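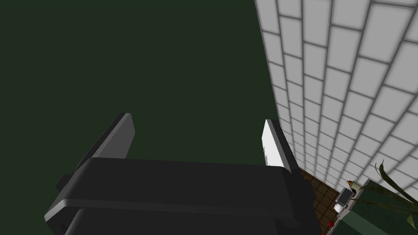
Part 4: Your first kitchen run in simulation

Okay, so you've got the Nanov software installed, you've loaded the Cleson kitchen, and you're itching to get the arm to tidy a counter. Me too! But before we go any further I want to set your expectations, as I get the same email every week: can it do my dishes yet? No. It can do bits of chores, on a good day, in a kitchen that never changes. I've been at this a while and I still wash my own mugs.

What we're doing in this part is smaller. We'll start with the fingers open and empty, looking out over the kitchen from the wrist view, and work towards picking up one thing from the green counter. The bottle with the yellow top is my usual choice, and it's a long way off from up here, so be patient.

Before you start

Save your scene file under a new name. I lost a whole Saturday's worth of settings once and I'm still a bit sore about it.

Steps

1. Open the wrist view. You should have both fingers in view with a clear gap between them, the tiled wall off to the right and the counter down in the corner. If the gripper body seems to be hogging the bottom half, leave it, it's meant to be that big.

2. Press Home and wait for the status light in the side panel to go green. (Mine takes ages on the old laptop.)

3. Open the Tasks menu and choose Pick Single Item. Leave Tidy All alone for now, please!

4. Click on the bottle. If the selection grabs the little grey boxy thing instead, zoom in and try again. They're close neighbours and the picker is fussy.

5. Set the step limit to 2000. Kamrul Akanda, who wrote most of the planner, reckons you can get away with less, but his arm starts from a much friendlier spot than ours.

6. Press Run and keep your mouse near Pause.

7. When the run ends, open the log and look for the grip result. Don't go by the replay alone. I've had runs where it looked perfect and the log said the fingers had closed on nothing.

Note: The plant at the end of the counter has long leaves that hang over the edge. The planner treats them as solid, so a path on that side may come back as blocked. Approach from the other end and you'll have an easier time of it.

Caution: Don't copy these settings over to a real arm. Simulated tiles don't chip and simulated bottles don't leak. Part 19 covers the Zaken hardware, including the speed limits and the emergency stop, and I'd really like you to read all of it before anything metal moves in your kitchen.

If it doesn't work

Tsutomu Kawaguchi keeps a list of error codes on the Nikolovski forum and it's far better than mine. For a plain "no path found", go back to step 2, home the arm again and pick the bottle a second time. If that fails too, restart the program and reload your saved scene.

Once you've got a clean grip in the log, go on to Part 5, where we try putting the thing back down.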